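The Kitchen Run That Went Sideways: A Small Gallery

I promised a few of you I'd post this after Friday's call, so make yourselves a coffee first. It's the story of how our simulated kitchen arm quit listening to us, and how long it took me to find out why (too long!). Everything happened in Dulari, the simulator we use at Stuvesthorpe for trying out table-clearing jobs before they get anywhere near real dishes.
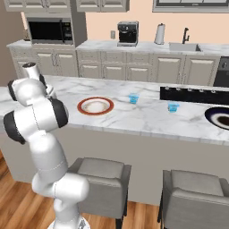 The fault was a wrist that wouldn't come down. We'd ask for a simple reach toward the dishes, the planner would report success in a cheery green line, and the arm would go off and do something else entirely. I'd blamed the table-clearing script for days before I looked properly at where the flange was aimed, up and away toward the back of the room, with the plate with the terracotta rim lying there on the marble and two little blue cups next to it. For a clearing job that's about as useless a pose as you can get! All those joints folded up tight on themselves, too, so the next move had hardly anywhere to go.

What I got wrong first

My first guess was the stools. The left one is right beside the arm, and I was sure the collision checker was panicking about the backrest and picking the silliest route it could find to stay clear. So I took both stools out of the collision list and started a long batch overnight. 3,551 attempts, and when I came in the next morning 1,829 of them had ended with the wrist stuck up high. More than half! I put the stools back and apologized to them.

Second guess was the cups. They're see-through, and see-through things have bitten me before, so I spent an entire afternoon swapping them for solid ones. No change at all. I did get a nice set of solid cups out of it, if anybody wants them for another kitchen.

What it was

A joint limit file. When we moved the project over from the Sustville setup in August, somebody (me, it was me) copied the limits for joint 6 from the older arm. The older arm counts that joint from a different zero. So every time the planner worked out a decent downward reach, the limit check quietly clipped it, and the solver flipped to the next solution it could live with, elbow folded and hand in the air. And the success message only checked that the planner had found an answer. It never checked that the hand was anywhere near the plate. I'm still a bit cross about that one.

The fix took 8 minutes, counting the time I spent hunting for my glasses.

Why I'm making a fuss about a simulation

Nothing got broken, obviously. You can't chip a plate in Dulari. But the same limit file was sitting in the folder for the real arm at the Koutsoukos kitchen, waiting for the next update, and a fast swing up and back is exactly the kind of move you don't want with a person leaning over the counter. I've pulled it from there too, and the old one is renamed so nobody grabs it by accident.

If you have a copy of the project from before the fix, please do these before you run anything:

Delete your local limits file and pull the new one.
Turn on the hand position check (it's off by default, I'm changing that next).
Run the short reach test at slow speed and watch the wrist the whole way.

If yours still points at the ceiling after that, send me the log and tell me which arm you loaded. The short log is fine, I don't need the giant one.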